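Bultport Co-op Pantry Sets Aside Money for a Second Packing Hand

2018-06-26
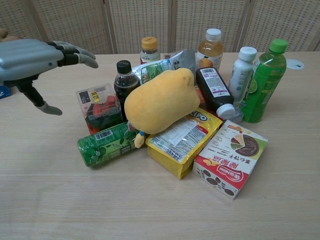
Spend it on shelves first, a member wrote on the sign-up sheet by the door, and I'll admit I went back and forth on that one all weekend. The shelves in the back room really are awful! But the vote went the other way, and so I get to write the fun version of this update.

We're buying another hand. The Hurwood we've been sorting mixed groceries with all spring (bottles, cans, snack bags, boxes, whatever lands on the table) is going to get a partner, and the budget line passed at the last meeting, 71 in favor and 40 against. I thought it would be closer.

Okay, money, because that's what everybody stops me in the parking lot to ask. The quote from Shehu is $1,927 for the hand, refurbished, with the wrist mount thrown in. Fingertip pads and spare cables come to another $617, and yes, that sounded like a lot to me too. The pads wear out faster than I'd planned for when I put together the first budget, so this time I've written them in from the start instead of begging for extra halfway through the year.

We also looked at leasing from Amen. Lower payments, sure, but they wanted a three-year term and we'd have had to send the thing out for every repair, and I didn't love that. If you want to see the two quotes side by side they're in the blue binder at the front desk (please put it back, it wandered off twice in May).

What I still don't have is a good answer on soft packaging. Boxes I can plan for. A chip bag is another story, and I've asked Shehu whether a different set of pads would help before I sign for the standard ones. If they cost more I'll bring it back to the members.

Delivery should be in November. We'll need the long table moved closer to an outlet before then, and I'm looking for two people with a free evening and decent backs. The shelves are on the agenda for the next meeting, I promise.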